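Ormsby kitchen project – where we are in September

Hi Rangi, a quick catch-up before the next payment is due. We're further on than I expected! The lower cupboards are done, the drawers have been emptied and wiped, and I've moved on to the cups and tumblers, which is the bit I'd been looking forward to (sad, I know). Of the 70 pieces on our list, 41 now have a proper home on the Brivwood shelving.

The bright things are going together on the shelf by the window, so the morning club can find them quickly. Orange with pale stripes looks very cheerful in there, I must say. 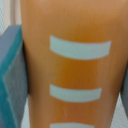 What happens to the pieces that haven't got a place yet?
They stay boxed in the pantry until the second Brivwood unit is up, and then they go on its two lower shelves.

Spending is fine. I've used £30 on shelf liner and labels, and there's £18 left in that pot – enough for hooks, if Clolten still have the plain ones. The pantry door still sticks and I've asked for it to be planed.

Next up are the baking trays and the awful corner cupboard. Could you let me know if you still want the old kettle kept?

Tane Pirihi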